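Eltetti automation support: second progress report
To: Sohail Talpur
From: Mwangi Massawe
9th April

You asked for a short account of what the grant has paid for since February, and for my opinion on whether the next part should go ahead. Most of this report is about the open day at Kokier, as that took up the larger part of my time and the travel money. The spending is set out near the end.

Background

Our proposal said we would look at two suppliers of two-armed sorting equipment for the returns bench at Trikberg. The first supplier stopped answering in February and I have stopped writing to them. The second is Kokier, whose system is called Vi. They invited us to an open day, with a demonstration in the morning and a question session after lunch. I went alone. Paying for a second person would have left nothing for the bench survey.

As a reminder, the job at Trikberg is dull and awkward. Mixed parts come back in a sack, someone tips them out, and they go into bins by type. The parts are scratched, some are broken, and a fair number don't belong to us at all. Any machine we buy has to cope with that, or someone will have to stand next to it all day, and then we are paying twice.

The open day

The talk before the demonstration lasted far too long and was mostly about the future of work. I have left it out. The task itself was sorting coloured bricks into a three-part bin, with a pair of arms fixed to the front of a table. Visitors stood behind a rope.
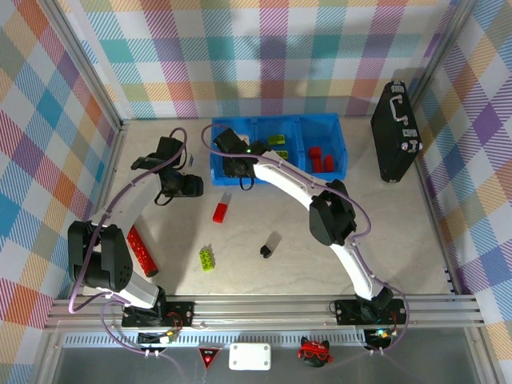
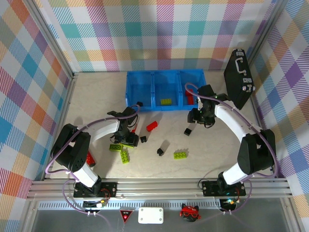 Vi at Kokier's open day: two arms, loose bricks and a blue bin in three parts.

I kept notes throughout. The arms moved more smoothly than I had expected and I did not see them touch each other. That is the good news, and I want to be fair about it. The pace was slow. Our own bench staff would have had the lot put away and gone for tea. When I said so, I was told that speed is "a setting". I asked whether we could see the setting changed and was told not on the day.

I also asked who chooses the bricks and how they are laid out. A member of their staff does it by hand before each run. I asked to put the next lot down myself, in a heap, and was turned down politely. Perhaps there are sound reasons for that with visitors in the room. It does mean I can't tell you how Vi behaves with a heap, and a heap is what we have.

Kokier's leaflet claims 100 per cent correct sorting. I asked over how many items and under what lighting. The answer was that the figure came from in-house trials and that a fuller paper would follow. It hasn't followed yet. I have written to them once since and will write again, but please treat the claim as unsupported for now.

The afternoon session was better. An engineer who had clearly not been told to sell us anything said that clear plastic parts are hard for the system, and that shiny ones can be. She thought nine weeks was a sensible time to set it up for a new set of parts. The leaflet says "days". I believe the engineer.

Bench survey

Alongside the visit we recorded what comes across the returns bench, so that we have our own numbers to put in front of any supplier. We logged 2440 parts, and 1217 of them were of types that appear in our parts list and were in good enough shape to sort without a second look. The rest needed a person to decide something. I had expected the split to be kinder to the machine. If it holds, even a perfect sorter would deal with half the work.

Spending

Travel and one night's stay came in under the amount set aside. The survey took more staff hours than planned, as the first log sheet was badly laid out (my doing) and part of it had to be done again. Overall we are within the grant. No money has gone to Kokier and none has been promised. Receipts are with your office.

What I suggest

I would not release the money for a trial unit yet. I would ask Kokier to sort one sack of our own parts, tipped out by us, with us in the room and nobody straightening anything beforehand. They have said they are "open in principle". If they agree to a date, I'll go, and I'd like someone from the bench to come with me. If they won't, I would close this part of the work and put what remains towards better trays and lighting at Trikberg, which the staff have been asking for anyway.

The survey sheets and my notes from the visit are available if you want them. My handwriting is poor, so give me warning and I'll type them up.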